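Jury duty, day whatever

Ok so quick one because I have to be up at 5 and I still havent eaten. A few of you asked how jury duty went. It's over. I can talk about it now, they told us that when they let us go. Still going to keep names out of it, and I'm only going to say so much about what went on in the jury room, because it wasn't just me in there.

Background. Summons came in September. Sat on the fridge under a magnet. I did the online questionnaire at the last possible minute, then the recorded message told me my group had to report. 8 in the morning, Clurnden courthouse, the old one with the bad parking. The lot across the street filled up before I got there so I ended up behind the Savov furniture store and walked. In the wrong shoes.

If you've never done it, the first part is a big room with a lot of chairs and a TV. They play you a video about how important you are. Then you wait. I brought a book and read the same page maybe nine times. The woman beside me was knitting something green (they let her bring the needles in, I asked) and had obviously done this before, because she had a cushion. Bring a cushion.

They called my number before lunch and I went up with the rest of the panel. It was a civil case, which I didn't even know they needed juries for. I was picturing a murder. It was a deck.

So. Homeowner hired a contractor, Kumarasinghe Builders, to put a deck on the back of a house. Deck got built. Part of the deck came down, with the homeowner on it. Broken wrist, bad knee. Homeowner sues the builder. Builder says the lumber was bad and points at the supplier, Drarnura Lumber, who were also in the case and also had a lawyer, and who said the lumber was fine and it was put up wrong. Three tables of people. I kept losing track of who was allowed to be mad at who.

Jury selection was the part I liked least. You get asked things in front of strangers. Have you ever had work done on your house. Have you ever had a dispute with a contractor. Well yes, the bathroom, I've written about the bathroom on here, and I had to explain the bathroom to a judge. I was sure that would get me sent home. It did not get me sent home. The man who said he "didnt believe in lawsuits" got sent home in about a minute.

Then four days of trial. Mostly it's slow. Really slow. Somebody asks a question, somebody else objects, they all go up to the bench and there's a white noise machine so you can't hear them, and you sit there looking at your knees. Then they come back and the same question gets asked with two words changed. The exhibits had numbers and they got all the way up to 105. A lot of those were invoices. A whole afternoon went on joist hangers. I know a lot about joist hangers now, ask me anything.

The experts were the best bit for me. Each side had one and they'd looked at the same boards and the same bolts and said opposite things, very calmly. One of them drew on a big pad. The other one kept saying "with respect" before disagreeing, and by the second day of him I was ready to scream every time he said it. But he was good. He answered what he was asked and he said "I don't know" twice, and I wrote that down in my little notebook both times. They give you a notebook. They take it back and shred it, which made me a bit sad, I'd done some nice drawings in the margins.

Instructions at the end took forever. The judge reads them out loud, every word, and then you get a printed copy. The big thing is it isn't beyond a reasonable doubt in a case like this. It's more likely than not. I'd have gotten that wrong before, I thought it was reasonable doubt for everything. You also can have percentages, like this one is this much to blame and that one is that much, and they have to add up to a hundred.
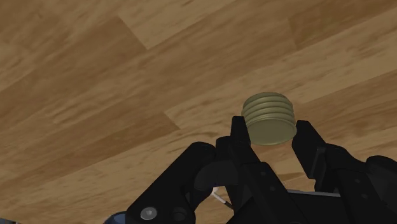

The percentages is where we got stuck. I'm not going into who said what. I'll say we all agreed pretty fast that somebody had to pay something, and then we spent the rest of the day and most of the next morning on how to slice it up. People got short with each other. Somebody cried a little and it wasn't me, though it was close. Somebody else went and got everyone coffee from the machine and after that it went better. In the end most of it landed on the builder, a smaller piece on the lumber company. The homeowner got none of the blame. Both lawyers looked unhappy when it was read out and the third one was already packing up her bag.

Money. People keep asking. I worked out that what I got paid for the whole thing didnt cover parking and lunches. I lost 600 dollars in shifts, give or take nothing, I added it up. My work doesn't pay for it and they don't have to here. That part I'm still sore about. There was a guy on the panel who drives for a living and he looked sick when his number came up. You can ask for a hardship excuse, but you have to ask at the start, so read the back of the summons. I didn't read the back of the summons.

Would I do it again, yeah probably. I liked it more than I let on while it was happening. I went home every night and couldn't talk about it and it was all I wanted to talk about. Went out and looked under my own back steps with a flashlight, too. One bolt is missing. Need to call someone.

Ok food. Then bed. Bathroom update next time, the grout is finaly in.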